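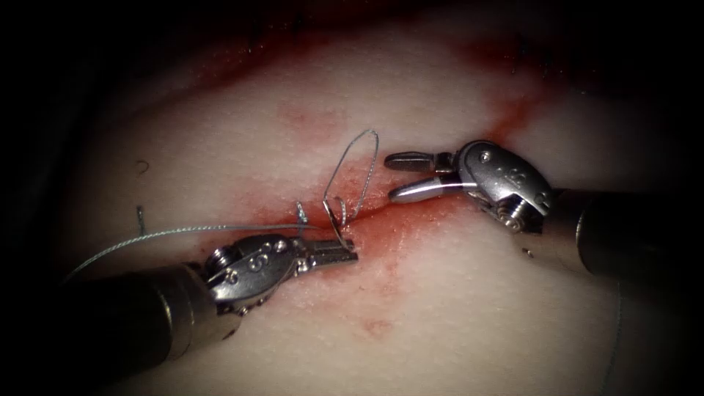

Page last changed: November

How to prepare for a planned operation

Applies to: adult patients of Stindero Day Surgery Unit and Choo Ward

These instructions are for patients who have been given a date for a planned operation under general anaesthetic. They should be read together with your admission letter. Where the letter and this page differ, follow the letter.

Step 1. Confirm your date

Reply to the admission letter as soon as you receive it. You may do so by telephone, by returning the slip, or through the Kidum patient portal. If we have not heard from you by the date printed on the slip, your place may be offered to another patient.

Tell us at the same time if you need an interpreter, a hoist, a side room for religious or medical reasons, or hospital transport. Transport cannot be arranged on the morning itself.

Step 2. Complete the health questionnaire

The questionnaire has 50 questions and can be saved part way through. List every medicine you take, including inhalers, creams, the contraceptive pill and anything bought without a prescription. Write the dose as it appears on the box – for example, 1000 mg and not "two tablets".

Patients who take blood thinners, insulin or steroids will be telephoned by a pre-assessment nurse. Do not stop any of these medicines until you have been told to.

Step 3. Attend pre-assessment

The appointment takes place in Room 12, on the same corridor as the blood test clinic. Please bring:

Your completed questionnaire, if you filled it in on paper
Your medicines in their original boxes
Glasses and hearing aids
The name and telephone number of the person who will take you home

Your blood pressure, height and weight will be recorded and swabs will be taken from the nose and groin. Some patients also have a heart tracing. Results are not normally sent out. You will be contacted only if something needs to be repeated.

Step 4. The week before

Do not shave or wax the area of the operation. If hair has to be removed, theatre staff will do it with clippers. Remove nail varnish and false nails from both hands.

Telephone the unit if you develop a cough, a temperature, a rash or an upset stomach. A broken area of skin near the site of the operation should also be reported, however small.

Step 5. Eating and drinking

For a morning list, have nothing to eat after midnight. For an afternoon list, you may have a light breakfast, finished by 7 am. Chewing gum and sweets count as food. Water may be taken up to the time given in your letter.

Step 6. On the day

Bathe or shower at home and put on clean, loose clothing. Leave jewellery at home; a plain wedding ring may be taped. Report to the main desk and give your name and date of birth. The order of the list is decided that morning, and a wait of several hours is possible.

The surgeon and anaesthetist will each see you before you go to theatre. Consent forms signed in clinic will be checked with you again, and you may ask questions or change your mind at this point.

Step 7. Going home

An adult must collect you and stay overnight. Do not drive, drink alcohol or sign legal papers for 24 hours. Parking for collection is in the Diser car park, where the first 30 minutes are free.

Enquiries: extension 166
Page owner: Min-kyu Seol, Pre-assessment Services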